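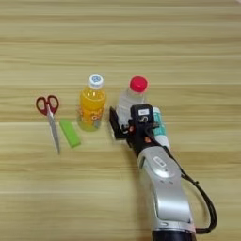

FOR RELEASE

Imani Okoth Parts Ways With Vakosum Management, Signs With Odent for Second Album

Singer Imani Okoth and her former management company, Vakosum, have settled their differences over the handling of her touring income and have ended their contract by agreement, her office said today. Okoth has also signed a two-album deal with the record label Odent. The first record under that deal, titled "Cellow," will come out in January.

The settlement closes a dispute that began last spring, when Okoth asked for a full accounting of her last tour. Both sides have agreed to drop all claims. The terms are private, and neither Okoth nor Vakosum will give interviews about them. Okoth keeps the rights to her stage name, her website and all of her social media accounts. Vakosum will continue to receive its share of income from her first album for six years.

"I'm glad to have the paperwork finished," Okoth said. "I started with Vakosum when I was playing to a few tables in the back of a restaurant, and they got me a long way from there. We stopped agreeing about money and about how many nights a year I should be on the road. Now we don't have to agree. I've been in the studio most of the summer and I would like to talk about the songs."

Okoth will not name a new manager at this time. Her bookings are being handled by her own office, and her legal affairs remain with the same attorney who represented her in the settlement. Reports that a family member has taken over her finances are not correct.
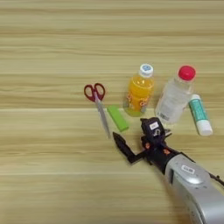
"Cellow" was recorded with the same band that played on her first album, with the addition of a small string section on two of the songs. Okoth wrote or co-wrote every track. The first single has been mixed and will go to radio ahead of the album. A video is being planned, but no director has been chosen.

Odent said it had been interested in Okoth before her contract with Vakosum ended and that talks moved quickly once she was free to sign. The label will release the album in North America and will license it elsewhere. Her first album is not part of the agreement and will stay with its current label. Fans who bought the first album through her website will be offered the new one at a reduced price before it goes on general sale.

Okoth will return to the stage at the Ondrejka Theater shortly after the album comes out, with two shows at the venue. These will be her first full concerts since she cut short her tour because of a throat infection. She has been cleared by her doctor to sing and has been rehearsing with the band. A longer tour of some 35 cities is being discussed for later in the year, with more days off between shows than on the last one. No dates have been booked.

Tickets for the Ondrejka shows will go on sale at 10 a.m. on the day the single is released, through the theater box office and its website. There will be a limit on the number of tickets each buyer can purchase. People who still hold tickets for the canceled dates on the previous tour should contact the place where they bought them. Refunds for those dates are being paid by the original promoter, and Okoth's office is not able to process them.

Okoth will be available for a limited number of interviews in the weeks before the album's release. Requests should be sent in writing to her press office and should include the name of the outlet, the deadline and the topics to be covered. Questions about the settlement will not be answered. Review copies of "Cellow" can be requested from the Odent publicity department.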